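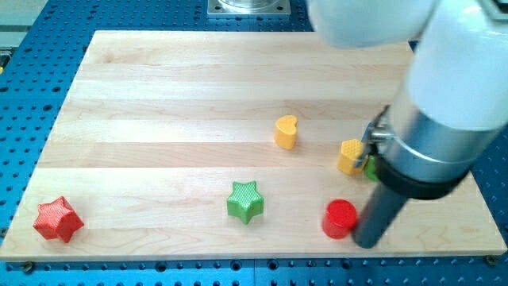

Session 2: Sorting, Matching and Talking About Shape

Welcome back, everyone, and thank you for the lively discussion last time – I went home with two pages of notes and have tried to work most of your points in. Today we stay with the plainest material in the playroom, the small colored block, and ask what a child of three or four can find to say about it.

Start with how few blocks you need. Many of you told me your first instinct is to tip out the whole tub, and I did exactly that for years! A handful spread across a wooden board is plenty. The pale wood lets the bright colors show up well, and the edge of the board gives the child a place to work inside, so the pieces don't wander off across the table quite so quickly.

Now, which blocks? I like a set where color and shape pull against each other. Take a red star and a green star. A child sorting by shape puts them together, and a child sorting by color sends the red star over to the red cylinder. Both children are right, and it's lovely to hear them argue it out. The yellow heart does the same job from the other side: it belongs with another yellow block or it stands alone as the only heart, depending on who you ask.

Don't forget fingers. The stars have a patterned, criss-cross surface, while the heart has a smooth rounded top and the cylinder has smooth sides. Let the child feel before you offer any words. Hemant Pathak calls this "the quiet minute" in his Didholm notes (they're in the reading folder), and I've borrowed the phrase ever since.

To try in pairs:

1. Lay out six blocks, no more, with space between them. Leave one or two standing on end and one partly hidden behind another.
2. Ask your partner to group them without telling you the rule. Guess the rule.
3. Ask for a second grouping. Wait – longer than feels comfortable – before you help.
4. Swap places, and this time the sorter keeps their eyes closed.

Write down the words your partner used. "Pointy," "bumpy" and "like a can" are all worth having, and I'd take any of them over a correct "cylinder" said just to please the teacher.

For next time, please read the Flovell chapter as far as page 67 and bring your word lists with you.

Fasil Hailu

Related handouts
Session 1: Setting Out a Small Table
Session 3: Stacking, Falling and Starting Again
Observation sheet (Radomir Obradović)
Reading folder: the Didholm notes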